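Toy room helper wanted, Friday mornings, Wirnville

Hi! I'm Malathi Amin and I run the Kotian toy library, which lends out wooden toys, puzzles and building sets to families in and near Wirnville. We have 121 member families now and 247 sets on the shelves, and I can't keep up with the putting-away on my own anymore. So I'm looking for a helper, part time, paid, to start in April.

The work is mostly tidying. Toys come back all week in whatever bag or box the family had lying around, and by Friday there's a big heap by the door. You'd take each set out, wipe it down, check it against the card, sort it back into its own container and put it on the shelf. If a piece is missing, you write it on the card and I call the family (they nearly always find it under the couch). Anything chipped or splintery goes in the repair tray for me to sand over the weekend.

The hours are 8:30 to 12:30 on Fridays, with a coffee break somewhere in the middle. I pay by the hour, at the end of each month, and I'll tell you the rate when we talk. If you'd like more hours in the summer, when we get really busy, I'd be happy to work that out.

You don't need any experience with kids, as we're closed to families while we sort. What I'm hoping for is somebody who likes putting things where they belong and doesn't mind doing the same thing over and over. Some sets are fiddly. The Gultanetti marble run is a beast - I still need the card for it every single time. Others are so simple you'll be done before you've sat down.

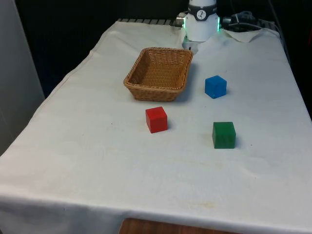 You'll be on your feet a fair bit, and the bottom shelves are low, so please be okay with bending. The heaviest thing we have is the Bolach train box and we always lift that one together. The room is on the ground floor with no steps, and there's parking in back. Bring a sweater, the heating takes its time in the morning.

If you're interested, come by the front desk any weekday afternoon and leave a note with your name, phone number and a couple of lines about yourself. No résumé needed. I'll call you to set up a trial morning, which is paid too, and you can see if you like it. We'd do two trial mornings if either of us wants another go before deciding.

Students, retirees, parents with a free morning - all welcome. You do have to be 16 or older, and I'd love it if you could stay on at least through the fall so I'm not teaching the shelf system all over again at back-to-school time.

Hope to hear from you!

Malathi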